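Interior Care 1, handout 7: Tables in shared seating areas
Notes for the September group, revised June 18, 2021

Okay, so last time we did upholstery, and I talked way too long about zippers. Tables today! Mostly the round ones you get in big open seating areas, where people eat lunch at noon and spread out their work at one.

I like a round top for these spaces. There's no head of the table, you can squeeze in an extra chair, and people walking past don't catch a hip on a corner. The trade-off is storage – a round table gives you no natural edge to push things against, so stuff drifts to the middle and stays there. Cables are the worst for this. Coil them before you wipe, and move them to a chair if you have to (a dry chair, please).

For the surface itself: spray the cloth, then wipe from the center out to the rim, and go around the rim last with a clean fold. If there's anything electronic on the table, the spray bottle stays upright and you work around it with a barely damp cloth. Don't lift somebody's equipment to get under it. Ask first.

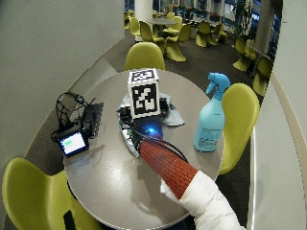
Plurner wrote in the margin of my draft that asking first is fine in theory, but at Warnholm the tables are never clear before six, so they do half a table at a time and come back for the rest. Fair point, and I've put it in. Half and half works if you remember which half you did.

On color: pale gray-brown tops are forgiving with dust and terrible with coffee rings. Strong chair colors, your yellow-greens and so on, pull the eye away from the table, and I think that's why so many planners pair them. The Baltora lounge has 43 chairs and roughly 300 people through it on a busy day, so go look at the rims there before next class.

To bring: one cloth, your notes from handout 6, and a sketch of a round table with your wiping order marked on it – pencil is fine.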